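Brasetti Slim Frame, dark brown, with mat: review

Tested over 3 months with magazine covers and loose prints. The frame was bought at the regular price from Cudari, along with one from Fallahi for comparison.

Construction

The Brasetti is a thin-profile wooden frame sold as a flat pack or assembled. I ordered one of each. The assembled version arrived square, with closed miters at all 4 corners. The flat pack needs wood glue and a band clamp, neither of them supplied. Clamping time in the instructions is 20 minutes, which was too short with the glue I used. I left the joints overnight and had no movement afterward.

The mat is cream-white and cleanly cut. It has a slight warm cast next to a bright white print margin. Buyers framing photographs on cool white paper should check this first. Over a magazine cover with blue as the main color, the contrast is good and the cast is hard to notice.

Fitting a cover

Dry-fit before removing any staples. Lay the frame and mat face up with the backing out, put the magazine next to it, and compare the opening with the part of the cover to be shown. Large title lettering is the usual problem, because the mat overlaps the sheet on every side and takes a strip off the top.

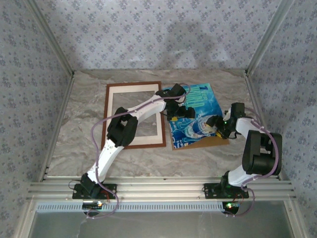 Can a whole magazine go in the frame, or only the cover?
Only the cover, or a very thin issue. The rebate is shallow, and with the glazing, mat and backing in place there is little depth left. A thicker issue bows the backing and puts load on the tabs.

The backing tabs are stiff for the first few cycles and acceptable after that. I opened and closed one set some 400 times. One tab loosened, and none broke. The Fallahi uses turn buttons, which are slower to operate but hold better.

Rail stock

The flat pack version is worth inspecting before assembly. Sight along each piece for bow and check the edges for marks, then decide which edge faces out. Color matching between packs is fair. A replacement piece from Drinance, sold as compatible, was redder than the original and needed a coat of dark stain to blend in.
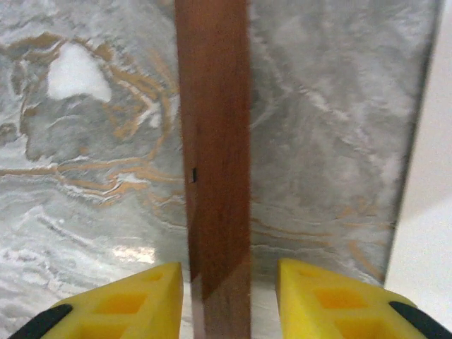 Wooden stick, reddish-brown finish, with a small dark mark on the left edge.

Hanging hardware

Two sawtooth hangers and four short screws are included. The screws are soft, so drill pilot holes. No bumpers are supplied.

Verdict

Good miters on the assembled version, a usable mat, average hardware. The flat pack saves little once a clamp is added to the order. Rating: 4 out of 5 assembled, 3 out of 5 flat pack.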